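Two-jaw or multi-finger hand for enclosure lids?

Forum: End effectors and wrists
Replies: 7

y_kravchuk
We have a bench cell that opens and shuts plastic electrical enclosures, the sort with a hinged clear lid. At the moment it runs a Dromari two-jaw gripper. It's fine on the box itself but poor on the lid: it either skids off the rim or squeezes hard enough to bow the plastic. I've got an Eslow multi-finger hand on loan until November. Has anyone run the two side by side on this kind of part?

flastwood_roya
We did, at Flastwood. The hand was gentler on the lid but slower. If all you do is open and close, I'd keep the jaws and put longer silicone tips on them. Ours have done 2,000 lids on one pair.

Lavanya Rai
Don't agree. Longer tips flex, and then you lose the edge whenever the box sits a bit skew. We tried it on a Zakharchenko arm and went back to short tips inside a week.

flastwood_roya
Were you clamping the box? Ours is in a fixture.

Lavanya Rai
No fixture. The customer wanted it loose on the table, so that may be the difference.

y_kravchuk
No fixture for us either. Somebody steadies the box by hand while we teach the positions. First go with the hand, pushing on the top edge of the lid with the lower fingers: 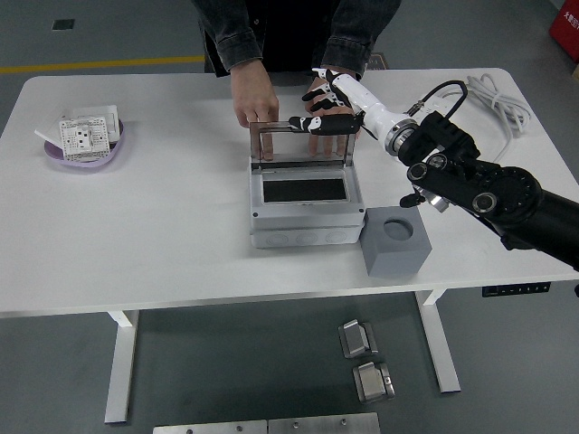 Page 2 of 3

y_kravchuk
Forgot to say, I haven't tried to grasp the lid yet, only push it. The grey foam cube with the hole is on the same table and I'd like one tool to handle both.

myrto_t
I'd look at your approach before blaming either tool. You're coming in from the side with fingers extended and the top ones curled back near the other person's hand. Bring the wrist higher and push with one finger. Also, keep that hand away from the top of the lid. Hold the box by its base.

Lavanya Rai
Agree about the hands. Not sure about one finger — on a wide lid you want two points of contact or it twists at the hinge.

myrto_t
Depends on the hinge. Ours are stiff and one finger in the middle has been enough.

v.hrynyshyn
Whichever you pick, log the motor current. We ran 200 cycles with each tool and the jaws were more repeatable, but the hand coped better when the box had shifted. I still wouldn't buy one for lids alone.

y_kravchuk
Thanks. I'll do 200 of each with the box loose and post the current plots. Roya, what hardness are your silicone tips?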